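Swap table moves to the old bowls club

If you've been wondering where the Trurel swap table has got to, I can put you out of your misery. It's moving! From September we'll be in the front room of the old bowls club on Uniyal Street, which has proper heating, a kettle that works and parking right outside the door (the hall had none of those, as my back will tell you).

I went along for a sticky beak last week with Sunita Shukla, who has run the kitchen end of the swap since it started. She was measuring up for shelves and I was mostly eating her biscuits. The room is bigger than I remembered from my cousin's engagement party, and there's a little side room that will do nicely for the books and jigsaws.

For anyone new to town, the swap works like this. You bring things from home that you don't use any more, you put them out, and you take home whatever you fancy. No money changes hands and we don't keep score. I've come home with a perfectly good colander, a set of curtains and more jam jars than one household needs, and I got rid of the bread maker at long last. It went to a young bloke in the flats behind the servo, who tells me he's on to fruit loaves now.

Last season over 400 things found a new home, mostly kitchen bits, kids' clothes and craft supplies. Sunita reckons it would have been more if we hadn't lost 2 mornings to the flooding on Zatamness Road. I reckon she's right, and I'm hoping the creek behaves itself this year.

A few changes with the new place. Doors open at 9 am and we need to be packed up by 12, as the dance class has the room after lunch. No mattresses, no car seats and nothing with a frayed cord, please. Big furniture can go on the notice board with a photo and your phone number, and people can come and see it at your place.

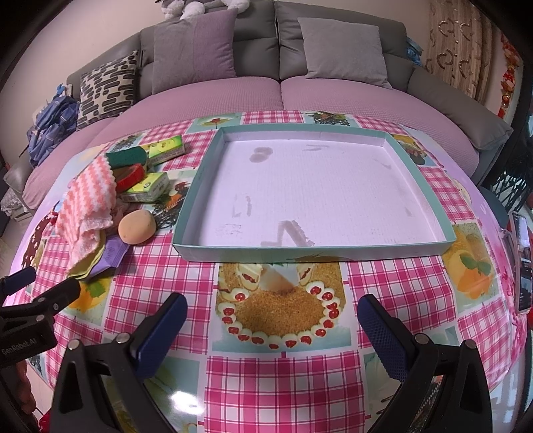 Page last updated: September, 4.15 pm

We could still do with more trays and shallow boxes for the small stuff, buttons and pens and the like, and a cut-down cardboard lid does the job as well as anything from the shops. Cheerful tablecloths are welcome too. I've got a soft spot for the plaid sort with cakes and fruit printed all over it, though it does make me peckish by ten o'clock!

Drop-offs can be left on the side verandah the afternoon before, under cover if it looks like rain. If you can lend a hand carrying tables, turn up at half past eight and ask for Sunita or me. There'll be tea, and I'm told lemon slice.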